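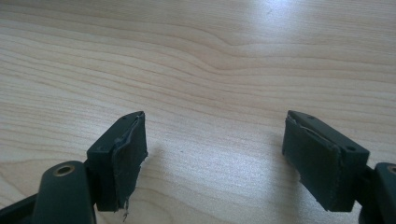 Figure 1. Hand-held gripper, fingers open. Wear is visible at the edges of the covering on both pads.

Student Manipulation Project, Onddale Technical College
Interim report to the Viseris Education Fund
Reporting period: February to 16th August
Prepared by: Felicja Tokarz, project supervisor

1. Status

The project is on schedule in two of its three work packages. Hardware (WP1) is complete apart from the pad covering described in section 3. Demonstration recording (WP2) is in progress. Policy training (WP3) has started on a partial data set and is four weeks behind the plan submitted with the application.

2. Work completed

The class has 14 students in four teams. Each team assembled one hand-held gripper from the Kubíček drawings, with changes to the finger brackets agreed at the design review. All four units passed the fit check and are in use.

The target for WP2 is 1000 accepted demonstrations of tabletop pick-and-place. To date 200 have been accepted. A further 97 were recorded and rejected on review. The main grounds for rejection were object slip during transport and a finger leaving the camera view before release. Teams now review their recordings at the end of each session, before the table is cleared.

Labeling is done in Erkex. The export script written by Team 2 has been adopted by the other teams, and the format is frozen until the end of WP2.

3. Pad covering

The covering on the inner faces of the fingers does not hold up under repeated use. On the unit in Figure 1 the upper edge has started to separate from the block on both sides, the lower margin is ragged, and threads hang from the bottom corner of the left pad. The blocks themselves are sound and do not need to be reprinted.

Two actions are open:

Team 1 will test a covering wrapped over the top edge of the block and bonded on the upper face. The present layer stops at the edge.
Team 3 will record grip force before and after re-covering, using the spring gauge from the materials lab.

Pads will be inspected at the start of each session and the result entered in the log. Demonstrations made with a detached covering will be marked and kept out of the training set.

4. Budget

Spending is within the approved amount. We ask to move the unspent travel line to consumables to pay for covering material and spare fasteners. The total does not change.

5. Next period

Re-cover all four units. Resume recording at two sessions per week. Repeat the baseline training run once the data set reaches half of target. Deliver the teardown drawings with the changed bracket dimensions.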